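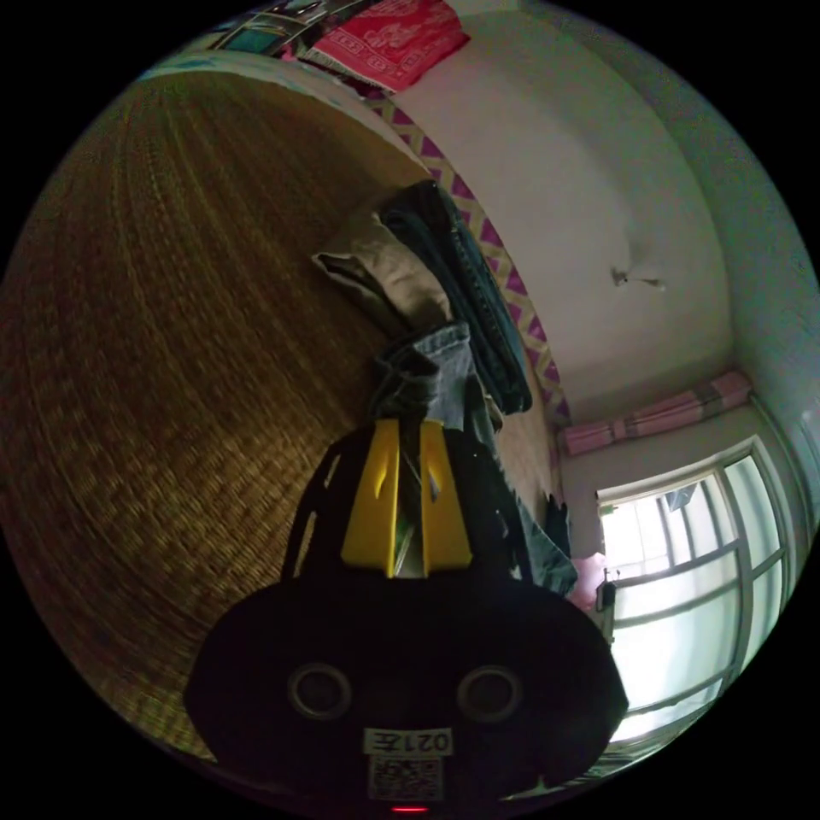 Grarneck, August

4.2 A dropout during the folded-clothing sessions

Figure 3 gives the view from the tool with its two yellow fingers held near a pile of folded clothes on a woven mat, light-blue jeans nearest, and a bright window off to one side. We had grown rather fond of this setting, with its soft piles and its strong daylight, and it was some time before we admitted to ourselves that it was also where our worst fault lived.

The fault was a loss of tracking. When the operator swung the tool from the dim side of the bed toward the window, the exposure control in the Linar software would chase the brighter light, the weave of the mat would sink into near darkness, and the pose estimate would begin to slide. The recording went on quite happily all the while, and no warning reached the operator. In nearly 30 episodes the stored path of the fingers ended up well away from the path the hand had taken, and we are sorry to say that 2 of these had already gone into the training set for the Fonder arm before we caught them.

We learned of it the hard way. During a replay on the Chan bench the arm followed one of the bad paths and pressed its closed fingers down into a stack of trousers until the force limit stopped it. The arm was undamaged and everyone was standing outside the marked area, but we took it seriously all the same and paused replays until the whole batch had been checked.

Two changes came out of this. Exposure is now locked before each episode, and any jump in the estimated pose of more than 2 cm between neighboring samples marks the episode for review by a person.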